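Bedding rotation, autumn changeover

Posted November 13, 2019

The summer quilt came off the spare bed at the end of October and the heavy set went on. I do this twice a year and keep notes, mostly so that I don't repeat the same mistakes at the next changeover. These are the notes for this one.

The set in question is the pink floral one, a pattern sold under the name Ellance. It was bought as a bundle: quilt cover, pillowcases and a padded throw with a frill. The flowers are printed, not stitched, and that matters for washing. Stitched flowers pucker at a different rate from the cloth around them and never iron flat again. Printed ones only fade, and they fade evenly if the whole set goes through the machine together. I wash all of it or none of it.

Weights first. The wardrobe scales give 1,025 grams for the pillow that goes on the window side, dry, without its case. The other one came in lighter, and I had suspected as much from the way it sat. Filling breaks down under load, and the pillow that gets used more goes flat sooner. Swapping the two at each changeover evens out the wear. I forgot to swap them in spring, so this time I have put a safety pin through the care label of the older one.

Washing. Machine at 40, the ordinary liquid, no softener. Softener leaves a film on cotton that makes it feel pleasant for a week and then stops it taking up moisture. The padded throw went in by itself. It fills the drum when dry and looks as if it won't fit, but it packs down once the water gets in. I ran the spin at the lower speed. At full speed the filling gets thrown to one end of each section and has to be worked back by hand, a job that took me most of an evening last year.

Drying took longer than the washing by a wide margin. The quilt cover was done on the line in an afternoon. The throw needed two days over the airer in the back room, turned morning and night, with the window open a hand's width. I test padded things by pressing a dry tea towel into the thickest part and leaving it there under a book. If the towel comes away cool, it isn't finished. The frill dries long before the middle does and is a poor guide.

Ironing. I iron the pillowcases and the top third of the quilt cover, the part that folds back and can be seen. The rest goes on as it comes off the line. Lying on it for one night undoes any ironing below the waist, and I have stopped pretending otherwise. The ruffled edging gets no iron at all, only a shake and a pull along its length with both hands. An iron run over a gathered edge sets the folds flat in whatever direction they happened to be lying, and then they stay that way until the next wash.

The order of assembly I have settled on is as follows. Fitted sheet, tightened at the foot corners before the head corners. Quilt into its cover by the inside-out method, holding the two far corners and shaking down. Buttons closed at the foot. Pillows in their cases with the open ends facing the wall. Padded throw last, and anything knitted on top of that.

I put knitwear on the bed while I decide which drawer it belongs in. Jumpers and cardigans should be laid flat to rest after washing, and a made-up bed is the largest flat surface in the house. Cable knit in particular should never go on a hanger. The cables are heavier than the ground between them, and they drag the shoulders down by a centimetre or so in the first season and more after that.
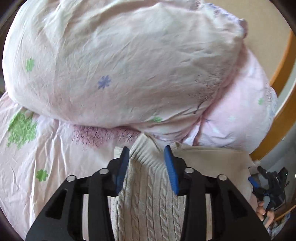 Pink on pink, with the cable knit laid over it.

The creasing is normal for this cloth. A light cotton cover over a thick filling has more surface than it needs, and the surplus has to go somewhere. A cover cut closer to the size of the filling would crease less, but it would also compress it and lose some of the warmth. I prefer the wrinkles.

Colour matching is the weak point of the set. The pinks were never quite the same, even new, and the light in that room makes more of the difference. I looked at replacing the lot in October and got as far as a Sorkine set in plain grey at 7 pieces, then read the label and found it was mostly polyester. The shop in Ustudthorpe had a better one in brushed cotton, but only as a double. So the flowers stay for another winter.

Storage of the summer quilt: folded in three lengthways, rolled from the foot, and put in a cotton bag with the drawstring left slightly loose. I don't use vacuum bags for anything with a natural filling. They save space, but the filling takes weeks to recover its height, and some of it never does. The bag is on the top shelf of the landing cupboard, behind the Marinho blankets, with a paper label giving the wash date.

Outstanding jobs:

Replace the second button from the left on the quilt cover. Spare is in the tin.

Resew 14 centimetres of loose hem on the older pillowcase. Machine, straight stitch, pale thread.

Find out why the airer leans. One of the feet has lost its rubber, but I think the hinge has gone as well.

Decide about the knitwear drawer. It currently closes only if the scarves are taken out first.

Next changeover will be when the nights stop needing the throw, usually some time in April.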